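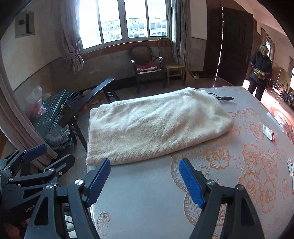 Cleveck has asked everyone in its home folding project to put their hand-held grippers away for the time being, after a fault was found that can make the fingers stay shut when the trigger is let go. Three people have reported a pinched fingertip, none of them badly hurt, we're very glad to say, and all three were back to their usual knitting, cooking and grumbling about the weather by the same evening.

The trouble came to light in Lollanness in June, when a household working through a pile of jumpers and blankets noticed that one gripper was slow to open again after a thick piece of knitwear. They very sensibly stopped and rang the helpline. Cleveck passed the tool to the Van der Merwe workshop, which took it to bits and found a small return spring that had slipped out of its seat. Fine wool fluff had worked its way in behind it too – not enough to cause the jam by itself, the workshop thinks, but it can't have helped.

There are 1,380 of the grippers out on loan, and some 284 come from the batch with the doubtful spring. Cleveck would still like all of them left alone until the serial numbers have been gone through, and it will be writing to each household in turn. If yours is in the batch you'll get a padded box with the postage already paid, so please don't go hunting for a carton of your own.

There is a smaller knock-on problem as well, and we know a few of you will be cross about it. The grippers are used to teach robot arms how soft things are picked up and folded, and a sticking finger gives the robot a wrong idea of when to let go. Clindex, the program that sorts the recordings, has set aside 744 of them to be looked at again. The time you spent on those will be paid in full, whatever happens to the recordings in the end.
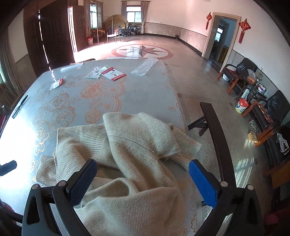

**Can I carry on with a gripper that seems to be opening and closing perfectly well?**

Please leave it switched off until you have heard that its serial number is clear. The spring can slip without any warning, and a gripper that worked nicely on tea towels may still stick on something thicker.

If a gripper does close on your finger, don't tug. Switch it off at the handle, wait for the light to go out, and ease the two fingers apart from the tips. Do let the helpline know afterwards, even if it was only a nip, as the workshop is keeping a list. The lines are open from 8 in the morning until 6, and replacement springs should begin going out once the first boxes are back.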